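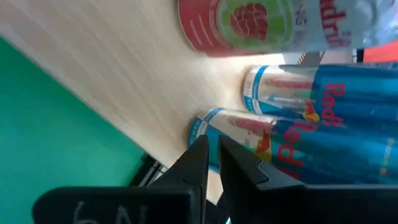
Muireann Costello
Field Organiser, Misham campaign office

Section 5: Setting up the donations desk

Use this section when a candidate is speaking at a public meeting and supporters may want to give by card or in cryptocurrency. Allow 60 minutes before doors open.

1. Switch on the Serkasby tablet and sign in with the desk account.
2. Open Settings, then Donations, and choose the candidate's name.
3. Check that the wallet address on the tablet matches the one on the printed sheet, character by character.
4. Send a test payment and wait for the receipt.
5. Put out the donor forms and pens.

Note: A donor must give a full name and home address before paying, whatever the amount.

Caution: Do not take a payment if the address check fails. Close the desk and ring Ruxandra Barbu. 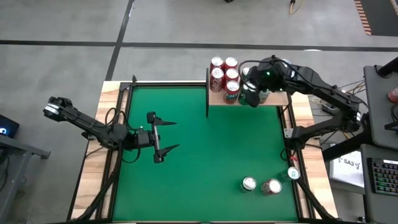 Place the desk where the queue will not block the way to the seats. Mark the queue on the floor with tape before anyone arrives. Black tape shows up well on a grey concrete floor, and orange-and-black hazard tape is easy to spot from further off. Coil any spare cable, as with the yellow one, and keep it out of the queue.

6. When the meeting ends, select Close Desk and print the totals.
7. Seal the forms in the envelope and sign across the flap.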